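Re: bag packing demos, how many is enough?
Posted to the Lorholm teleop list, 2/9/24

> We're at 600 demos on the grocery bag task, all by remote control,
> and Vullum wants to start training on them now. Two operators did
> the lot. Success on replay looks great. I don't see why we'd go back
> and collect more.

Replay looks great on everything. It's the same moves with the same bag in the same spot, so I wouldn't read much into it.

I went through the January batch and my doubts are about what's in it, and more of the same won't fix them. Both operators work the left arm and park the right one. If the policy learns to leave the right arm hanging there, that's on us. We paid for two arms.

Second, the paper bag. Paper sags and leans, the rim curls, the handles go where they like. How many of the 600 start with the bag in a bad shape? I pulled 11 at random and found 8 where somebody had clearly squared it up first. The Weltus people did the same thing with their folding set, and it fell apart the first time a stranger set up the table.

Third, crinkly packages. An operator can see one start to slip and slow down. The policy gets whatever the cameras give it. I'd like to hear from anyone on Cha who has tried this with hand guiding, but please send failure counts along with the highlight clip.

I'd hold off on training until the starts are messier.

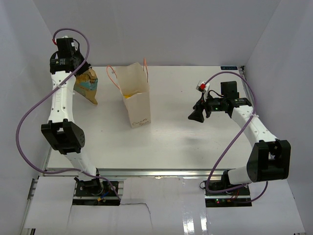

Bag task, left arm holding a package, right gripper empty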